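Nerkovetti 民间织物档案整理项目
阶段进展报告(第二阶段)

提交对象:Tarmont 基金项目管理处
编制:Nygård 地方资料馆 编目组
项目负责人:Gudrun Lunde

一、报告范围

本报告覆盖第二阶段全部工作,即登记、除尘、标签转录和临时入库。第一阶段的库房改造已单独结项,不再重复说明。第三阶段(检索系统上线及对外开放)的准备情况在第七节简述。

Nerkovetti 收藏于上一财年由 Gorkthorpe 仓库移交本馆,内容以家用织物、织带样本、纹样纸稿和往来账簿为主。移交时附有一份手写清单,清单与实物之间存在出入,核对工作占用的工时高于申请书中的估算,对后续进度的影响见第六节。

二、登记进度

截至六月,已完成登记 2,012 件。登记单位按下列口径执行:成套织物按单件计,织带样本按装订册计,散页按原有信封计,账簿按册计。申请书曾拟将织带样本逐条登记,试行后放弃。样本册内织带多以浆糊整条粘附,逐条编号须翻动册页,对纸基损伤较大,因此改为册级登记,册内织带在备注栏按页描述。此项变更已在上一次例会上向管理处口头说明,现以书面形式补充。

登记字段沿用第一阶段确定的方案,新增“原标签文字”和“标签位置”两项。新增原因在于移交清单的编号与部分实物标签上的编号分属不同系统,若只保留清单编号,原收藏者的分类次序将无法复原。目前辨认出的旧编号系统共 3 种:其一为数字加斜线,多见于织带样本册;其二为单字母加数字,多见于家用织物;其三只用产地缩写,仅见于纹样纸稿。三种系统之间的先后关系尚未确定,账簿中有若干条目可供对照,将在第三阶段继续查证。

三、除尘与初步养护

除尘采用低吸力吸尘器加隔网,织物两面各过一遍,纸质材料使用软刷。凡有松脱纤维、断线或染料迁移迹象者,一律暂停除尘,转入待修柜。待修柜现按材质分层存放,羊毛与亚麻分开,含金属线的织带单独置于无酸盒内。

虫害监测按季进行。粘板布设于库房四角及门侧,本阶段两次检查均未见衣鱼或皮蠹活体。临时库房北墙的湿度读数在雨季偏高,除湿机加装后回到控制区间,但波动幅度仍大于南墙。建议第三阶段开始前将北墙一列货架整体移出,待墙体检测结果明确后再定。货架移动涉及地面承重,已请物业提供原始图纸,图纸尚未收到。

四、标签转录

标签转录由编目组两名成员分别录入,再行比对。两份录入不一致者由项目负责人裁定,裁定依据记入备注。不一致主要集中在三类情形:墨水褪色、旧式地名拼写、以及同一标签上先后有两种笔迹。对第三类情形,现行做法是两种笔迹均予转录,以分号隔开,不判断孰先孰后。

地名拼写不作统一。检索系统中另设规范地名字段,与转录字段并列。此做法增加录入量,但避免了转录文本被后续使用者误认为原文。规范地名表的初稿已完成,少数小地名无法定位,暂以所属教区代替。

原标签脱落的,按脱落位置留痕情况判断归属。有胶痕或针孔可对应者,标签置入聚酯小袋,与实物同盒;无法对应者集中存放,编入“未归位标签”一组。该组在结项前仍会变动,故未计入登记总数。

五、工作条件

编目工作在资料馆二层东侧进行。工作台面每日开工前以微湿无绒布擦拭,晾干后再铺无酸纸。台面只在打开实物时铺纸,其余时间保持裸露,便于发现脱落的纤维和碎屑。饮水和食品一律不得带入。
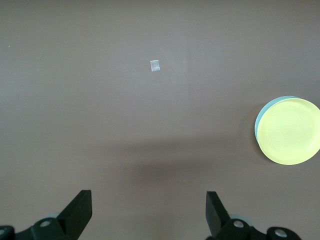

图 1 台面局部

照明方面,原有顶灯色温偏低,对蓝绿色系织物的颜色判读有影响。现已更换 4 盏顶灯,并在台侧加装可调臂灯。颜色描述统一在更换后的灯具下进行,更换前完成的颜色描述已抽样复核,其中蓝色与灰绿色的混淆较为集中,相关记录正逐条更正。紫外线含量经测量符合馆内标准,实物在台面上的暴露时间仍按原规程控制,不因灯具更换而放宽。

六、偏差及原因

与申请书所列计划相比,本阶段存在以下偏差。

登记核对滞后。移交清单中有若干条目无对应实物,另有若干实物不在清单内。已就此向 Gorkthorpe 仓库发函,对方答复称移交前曾有一次内部并箱,并箱记录仍在查找。在取得记录之前,无对应实物的条目标为“待查”,不作遗失处理。清单外的实物先给临时号,待查证后转为正式号。

账簿数字化未启动。原定使用馆内平台扫描仪,但账簿开本超出扫描面,且书脊脆弱,不宜平压。改用支架翻拍的方案已完成试拍,清晰度满足转录需要,设备租用费用高于原预算科目。编目组建议从差旅科目调剂,调剂申请随本报告一并提交。

人员变动。一名兼职编目员于本阶段中途离职,空缺 6 周后补齐。新到岗人员须先完成织物术语培训方可独立登记,期间登记速度下降。术语培训材料由项目组自行编写,现已定稿,可供后续项目使用。

上述三项偏差中,前两项将延续至第三阶段,第三项已消除。

七、第三阶段准备

检索系统测试版已部署于馆内服务器,字段结构与登记表一致,导入脚本通过了样本数据检验。已知问题有两处:一是带变音符号的地名在排序时位置错误,二是备注栏超过一定长度后显示截断。前者由系统供应方处理,后者拟改为折叠显示。系统暂不开放外网访问。

对外开放方案初步定为每周六上午接待预约查阅,查阅者可调阅登记记录和翻拍图像,实物调阅须另行申请。待修柜内的实物不开放。接待所需的值班安排已与阅览部协商,阅览部要求将单次预约人数上限写入规则,具体数额待定。

纹样纸稿的版权状况较为复杂。部分纸稿署有绘制者姓名,部分只有工坊印记,另有少量似为剪自印刷品。署名部分已开始查找权利人,工坊印记部分拟按孤儿作品程序处理。在此项完成之前,纸稿图像在检索系统中只显示缩略图。

八、经费使用

人员支出低于预算,差额来自前述空缺。耗材支出高于预算,主要为无酸盒和聚酯袋,原因是册级登记后大尺寸盒的需求增加。设备支出与预算基本持平,未计入拟调剂的翻拍支架租用费。差旅科目本阶段仅发生一次往返 Gorkthorpe 的交通费。明细见附表,附表由 Nygård 地方资料馆财务室出具。

九、需管理处答复事项

1. 差旅科目向设备科目调剂是否批准。
2. 织带样本由逐条登记改为册级登记后,原指标中“登记件数”一项是否按新口径修订。
3. “未归位标签”一组在结项时是否须单列说明。

第 2 项影响第三阶段的指标填报,请优先答复。第 1 项如不批准,账簿翻拍将缩减为仅拍摄与旧编号系统有关的各册,其余留待后续申请。

附表:登记明细;待查条目清单;经费明细;规范地名表(初稿)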